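Amlow Workroom Supply
Cases and Sorting > Compartment cases > Stimby flat case, gray

Stimby flat case with dividers, gray
Item 123
In stock. Ships with the lid on and the dividers in.

I didn't want to carry this case. We already had two compartment boxes in the catalog, and the Stimby rep's sheet called theirs "a complete small parts system," which is a lot to say about a plastic box with a lid. Ebere Lawal in our stockroom asked me to try it before I said no. So I did, and it's listed, and what follows is what I'd tell you over the counter.

It's a rectangular case in gray translucent plastic. The lid is clear with a slight gray-green cast, hinged, and closes with small latch tabs. Dividers make the compartments underneath. You can read shapes and most colors through the lid. You can't read the fine print on a tiny label through it, whatever the sheet says about "instant identification." If your screws differ by a hair in length, open the lid and look.
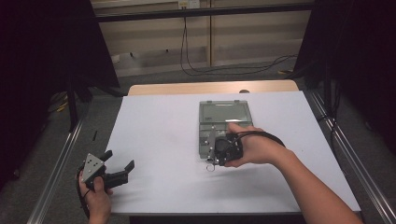
The dividers are where I have the most doubts. They do their job for anything with some bulk to it: washers, wall anchors, hose fittings, buttons, craft beads of a decent size. Thin flat things are another story. I put a pinch of small paper-thin shims in one compartment, carried the case upright by one end for a morning, and found a couple next door. Stimby says the lid seals each compartment. I'd say it covers them. Store it flat and you'll probably never notice.

The latches are small. I've got big hands and had to learn where to push. Damilola Yusuf, who packs our orders, opened it right away and wondered what I was complaining about, so take that for what it's worth. They do stay shut. I tipped a loaded case on its side and then on its lid, over a tray, and it held. I haven't dropped one on concrete and I'm not going to promise you anything about that.

What it's good for
Sorting at a table, where the case stays put and you take things out of it
Keeping one job's hardware together
A drawer or a shelf

What I'd skip it for
Riding loose in a truck
Liquids, powders, seed
Anything heavy enough to bow a plastic floor

There is no handle. Some people will want one, and for them we have the Gretudine carry box, which costs more and weighs more and has a handle I don't love either.

Goes with it: Bakker table paper, white

I was even harder on this one. It's paper. You put it on the table. Suleiman Eze, who teaches the repair class across the hall, buys it from us steadily and kept telling me to list it next to the cases, and I kept telling him people could use the back of old wrapping paper. They can! If you've got some, use it and save your money.

Still, I've come around a little. Small dark parts show up on a white sheet in a way they don't on wood grain, and a wide sheet covers most of a worktable without a seam for things to catch on. You can write on it, draw a circle around the pile you haven't checked, and fold the whole business toward the middle when you need to rescue a spill.
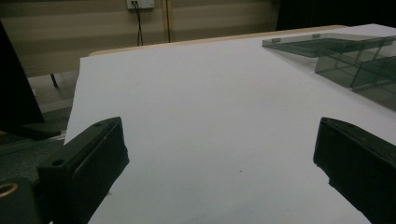 White paper laid flat on a light wooden tabletop.

It won't protect a table from anything serious. Glue goes through if you leave it – so does oil, given an afternoon. Don't let the word "mat" on the wrapper fool you. Tape the corners if your sheet likes to creep, and use the low-tack kind on a finished top.

Sold in packs of 50 sheets. Suleiman says a pack gets him through to February, but his students are tidy and he turns the sheets over.

Questions we've been asked

Can I take the dividers out?
Ask us before you try. The sheet is vague on this and I'd rather check your batch than guess.

Does the lid come off?
It's hinged and meant to stay on. I wouldn't force it.

Will the plastic yellow?
Stimby says no. Ours has been in the shop almost 4 months, away from the window, and looks the same. Ask me again in a few years.

Do you give a price break?
On 4 or more cases, yes. None on the paper.

Returns
Cases come back for a full refund if they're clean. Paper comes back only if the wrapper is unopened. Write to Chiamaka Uzor at the order desk and put the item number in your note.

Page checked Oct 6, 2023, by Ayodele Nwosu. If the Stimby sheet and this page disagree, tell me and I'll go get a case off the shelf and look.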